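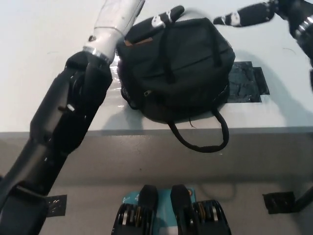 Attachment 1: Bag from the front, bottom handle hanging over the table edge.

Ticket 3000-63
Product: Stindwood Grumden backpack, black
Bought through: Darkuvov web store
Category: Water getting in
Status: Reopened by requester

Requester, Monday, 8:12 am

I'm opening this again. It was closed over the weekend as "resolved, user guidance given" and I don't agree that either half of that is right. The guidance was to close the zipper fully. I close the zipper fully.

The short version for whoever gets it next. The bag is sold as rain resistant. I carry it to work, a 46 minute walk each way, no car, no bus. On wet days the papers in the front compartment come out damp along the bottom inch or so. The main compartment stays dry. I've had this since the second week of owning it, and I'm still inside the 60 days on the receipt.

The zipper pull you wanted to see is low on the front. I don't see what a photo is going to tell you about water but there you go.

Support desk, Monday, 10:40 am

Thank you for the photo and sorry for the early close. We can see the front zipper pull, the straps on the front panel, and the small brown leather tab in the upper corner. Could you help us with the following:

Is there any water in the mesh side pockets after a walk?
Do you carry a bottle in either one?
Are the front straps pulled tight or left slack when you walk?
Has the bag been machine washed?

In many cases moisture in the front compartment is condensation from a cold bottle or a lunch container.

Requester, Monday, 12:05 pm

Mesh is mesh. It gets wet in the rain. Water doesn't stay in it.

Bottle, yes, right side, not cold. It's tap water and by the time I leave the house it's been sitting on the counter for an hour.

Straps, snug. I don't know what "pulled tight" means to you.

Never washed.

I'd like to put the condensation idea to bed if possible. My lunch goes in the main compartment, the one that's dry. If the lunch was making the water, it would have to leave the dry part, go through the lining and settle in the front. I'm willing to test it but I don't believe it.

Support desk, Monday, 1:31 pm

Understood. If you're willing to test, please try these in order and tell us the result of each. Please dry the bag fully between tests, with every compartment open, away from direct heat.

Test A. Paper towels in the front compartment and the main compartment. No bottle, no lunch. Walk or leave outside in rain.
Test B. Same again in dry weather, with bottle and lunch packed as usual.
Test C. Bag flat on its back in a bathtub, shower head on low over the front panel for five minutes.
Test D. Same as C but with the bag standing up.

Requester, Tuesday evening

Test A done. It rained on the way in, steady but not heavy. Front towel wet along the bottom edge, and a strip up the left side as wide as my thumb. Main towel dry.

So no bottle and no lunch, and it's wet. I'd have stopped there, but I know how this goes, so I'll do B as well.

Requester, Wednesday, 6:50 pm

Test B. Dry day. Bottle in the side pocket, lunch in the main compartment, soup this time to be fair to your theory. Both towels dry. I rubbed them on my face to be sure. Dry.

I take it condensation is off the list. Please write that down somewhere, as I've now had it suggested by you, by the Darkuvov chat window and by my brother-in-law.

Support desk, Thursday, 9:15 am

Noted, condensation ruled out. Thank you for being thorough. Please go ahead with C and D when convenient. For D, it would help to know whether the wet area starts at the zipper, at the side seams, or at the bottom where the carry handle is stitched on.

Requester, Thursday, 8:20 pm

Test C, on its back, five minutes. Front towel damp in the middle, one patch the size of a playing card. Sides dry, bottom dry.

Test D, standing up, five minutes. Front towel wet along the bottom edge. Strip up the left side again. No patch in the middle.

I'm not an engineer, but to me that's two leaks. On its back the water pools over the zipper and some gets through. Standing up it runs down and comes in somewhere low and to the left. Or it's one leak that travels and I'm being fooled by where the towel was lying. I put the towel in the same way each time but it's a towel.

There's a third reading, which is that five minutes under a shower isn't rain and would beat any bag at this price. I thought of that before you did. It doesn't explain Test A.

Support desk, Friday, 11:02 am

This is useful. A small amount of water through the front zipper in Test C is within what we'd expect, as that zipper isn't sealed. The wet strip on the left in tests A and D is more interesting. Two suggestions.

First, turn the front compartment inside out as far as it will go and look along the left seam for a gap in the seam tape, or for a place where the tape has lifted. It may be a very short length.

Second, our product team recommends Kinoshita seam wax on outside stitching as part of normal care. One coat along each seam, rubbed in with a cloth, left overnight.

Requester, Friday, 5:44 pm

Normal care for a bag less than two months old. I looked at the care card again and there's no mention of wax on it. It says wipe with a damp cloth. I also see that the wax is sold by the same store that sold me the bag.

I'm not buying a product to fix a product. If you send me a tin I'll try it and report what happens, good or bad.

I did look at the seam. With a flashlight and my reading glasses I can see the tape running down the left side, and toward the bottom there's a bit where I can get a fingernail under it. It's maybe as long as a paper clip. The right side, I can't get a nail under anywhere. I didn't pull at it. I want that on the record before anyone says I did.

Support desk, Friday, 6:10 pm

Thank you, that sounds like lifted tape. We're sending a tin of the wax and a strip of repair tape at no charge. Please apply the repair tape first, inside, over the lifted part and a little beyond each end. Press firmly. Wait a day. Then repeat Test D before you use the wax, so we can tell which one made the difference.

Requester, Wednesday, 7:30 pm

Parcel came. Tape on last night, pressed down with the back of a spoon, left until this evening. Repeated Test D, same shower, same five minutes by the kitchen timer.

Left strip gone. Bottom edge of the towel still slightly damp, less than before, but I could feel it.

I grant you the tape did something. I don't grant you it's fixed. One shower on the first day proves the tape sticks on the first day. The original tape also stuck on the first day, presumably.

Haven't opened the wax.

Support desk, Thursday, 9:48 am

Good progress. Please wax the bottom seam and the stitching at both ends of the carry handle, then use the bag as normal for two or three wet days. May we set this to "pending, awaiting customer"?

Requester, Thursday, 12:15 pm

Pending is fine. Resolved is not.

Also I'd like a straight answer to this. If the repair tape lifts after the 60 days run out, is that a new claim or this one? I've read the return page twice and it could mean either.

Support desk, Thursday, 2:26 pm

It would be handled under this ticket. We've added a note to the order so that the date you first reported the problem is the one that counts.

Requester, Thursday, 2:40 pm

Please paste the wording of that note here.

Support desk, Thursday, 3:05 pm

"Left seam tape lifted in front compartment, reported within return period. Repair tape supplied. If leak returns, replace bag or refund, no further testing required from customer."

Requester, Thursday, 3:11 pm

Saved a copy. Waxing it tonight. Forecast says dry until Sunday so don't expect to hear anything before then.

Status changed: Pending, awaiting customer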